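Miyuki Ueda Takes the Long Way Into a Short Play

The first thing Miyuki Ueda did when she got the script for "The Lodgers at Hamada" was take out the pauses. The playwright, Masaru Miyazaki, had written 40 of them into a play that runs a little over an hour. She retyped the whole thing without a single one and gave that version to the cast.

"I wanted to find out which ones the actors would put back," she says. "They put back most of the ones in the kitchen and almost none of the ones on the stairs. So that told me something about the stairs."

Ueda is directing the play for Tornach, the company she joined as an assistant stage manager and now runs with two colleagues. It opens in October in the smaller room at the Gunus, which seats 60. Her last show there was a comedy with a cast of nine. This one has two actors, a door and a staircase that goes nowhere.

The story is plain enough. A brother and sister go back to the boarding house their mother kept, to clear it out before it is sold. One lodger never left. We hear him moving upstairs, and we never meet him. The brother wants him gone by the end of the evening, and the sister keeps finding reasons to carry food up to him.

"People ask me if there's somebody up there," Ueda says. "Masaru won't tell me. I asked him twice and then I stopped. I had to decide for myself, and I have, and the actors each have too. I don't think we all decided the same thing."

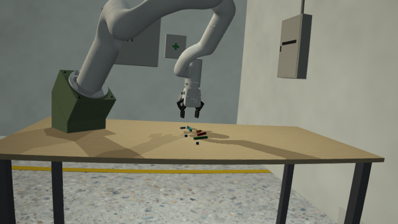

The arm over the table, with the gripper pointing down.

Miyazaki wrote the first draft for radio, where the footsteps were no trouble. On stage they have been the hardest part of the job. Ueda tried recorded sound for the first week and threw it out. The steps now come from a person walking on a platform behind the back wall, following the dialogue by ear.

"Recorded steps are always the same length," she says. "You can cue them perfectly and the actors still know. They start waiting for them. With a real person up there, some nights he's a bit slow, and they have to fill it. That's when the two of them really look like a brother and sister. They get irritated with each other."

She is less patient about the set. An early design had a full kitchen with a working sink, and she spent days defending it before cutting it herself. What is left is a counter and one chair. The sister stands for the whole first half, which was not a plan; the actor simply never sat down, and Ueda let it go on until it became a rule.

"The brother takes the chair in the first minute," she says. "He doesn't offer it. Nobody in the script says a word about it, but you can feel people in the room waiting for him to get up."

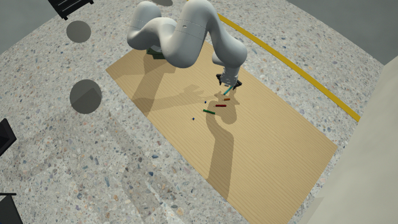 Gripper and teal stick, viewed from above.

I asked her about the ending, which has already caused some argument. In the radio version, the sister goes upstairs and the play stops on the sound of a knock. Ueda's production carries on past that. The brother is left alone in the kitchen and starts wrapping cups in newspaper, and he keeps wrapping them until the lights go.

"Masaru didn't like it when I described it over the phone," she says. "Then he came to a run and sat at the back, and afterward he only wanted to talk about the cups. He thought there were too many. We took some out. So I suppose that means he came round."

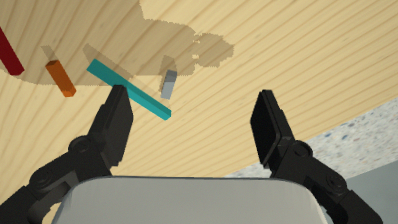
She knows the show may not travel well. Tornach had an offer to take it to the Flendero, a house with 600 seats, and Ueda turned it down before the first rehearsal. The footsteps would need microphones, she says, and the sister has a line about their mother's coat that should only just be heard from the last row.

"If it goes well we'll do it again in another small room. If it doesn't, we've built a staircase, and we can use that for something."

Rehearsals run until ten at night this month. When we finished talking she went back in to work on the scene with the soup, which she says is still too polite.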